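Review: The Vunddale Hand-Held Gripper Set at the Hoslow Packing Hall

Hoslow has used the Vunddale set for two seasons to record manual packing work, which is later used to teach the automated line in the same building. This review considers the equipment chiefly from the standpoint of the employees who handle it. Throughput has been covered in a separate report by Fustance.

The set was supplied with four grippers and one charging cabinet. Setup was completed in a single morning. By the end of February, staff had recorded 1,666 usable packing sequences, and the best month produced up to 775. The software marks each accepted sequence with a plain "Ok" and returns the others without comment. Operators found this unhelpful, and the supplier has been asked to provide a reason code.

Grip comfort is good for short periods. Employees with smaller hands reported strain at the base of the thumb, and the trigger cannot be adjusted. Howard Ackroyd, who supervises the day shift, now limits each turn to 40 minutes – a rule we recommend to any site considering a purchase.

The effect on job content has been considerable. Packers who formerly worked to a piece rate are paid by the hour while recording, and two have moved permanently into line supervision. Others regard the work as training their own replacement, and management should address that concern in writing before the equipment arrives. 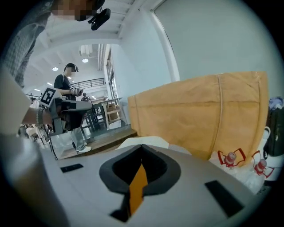 Training at Hoslow is given in small groups, and new operators are expected to handle the tool on their first day. Practice relies on ordinary goods of awkward shape or surface, such as a creased paper bag or water bottles in clear plastic wrap. The marker tag mounted on top of a gripper should be kept clean and unobstructed, and sleeves should be secured before work begins.

The set is recommended for sites with an agreed rotation schedule. Replacement pads should be ordered with the first shipment, as delivery has been slow.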